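Chapter 3
Planning and Budgeting for End-of-Arm Equipment

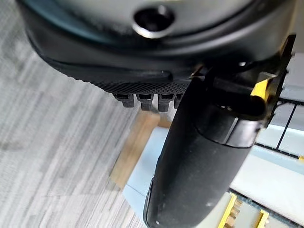 The price of a robot arm is seldom the price of a working cell. Grippers, finger sets, mounting parts and spares are bought separately in most projects, and they wear at different rates. A budget should therefore list the gripper by its parts. On the unit shown at the start of this chapter, a long black cylindrical finger is joined to the housing by an angular bracket, and a strip of textured black material runs along the bottom lip of the housing. Housing, bracket, finger and textured strip should each be entered on a separate line, with a note of whether the supplier sells it singly or only as part of an assembly.

3.1 Purchase cost and cost of ownership

Purchase cost covers the equipment, delivery and first fitting. Cost of ownership adds spares, inspection time and lost output while the cell is stopped. The two figures are often confused in quotations. The Grirport cell, used as the worked case in this chapter, was approved on purchase cost alone. Its finger sets were priced at £400 each and its stock of spares was set at zero. The first replacement had a delivery time of 21 days.

The planner at the neighbouring Clomthorpe site ordered 3 spare sets with the original equipment. This raised the opening budget by £1200 and removed the delivery time from the stoppage calculation. Whether such a sum is justified depends on the hourly value of output, which is treated in Section 3.4.

3.2 Service intervals

Suppliers state intervals in operating hours or in cycles. Convert all of them to one unit before comparing quotations. Where an inspection is due every 1000 hours, a cell on a single shift will reach it far later than one on continuous running, and the annual allowance must be adjusted to match. Soft or textured contact materials should be given their own interval.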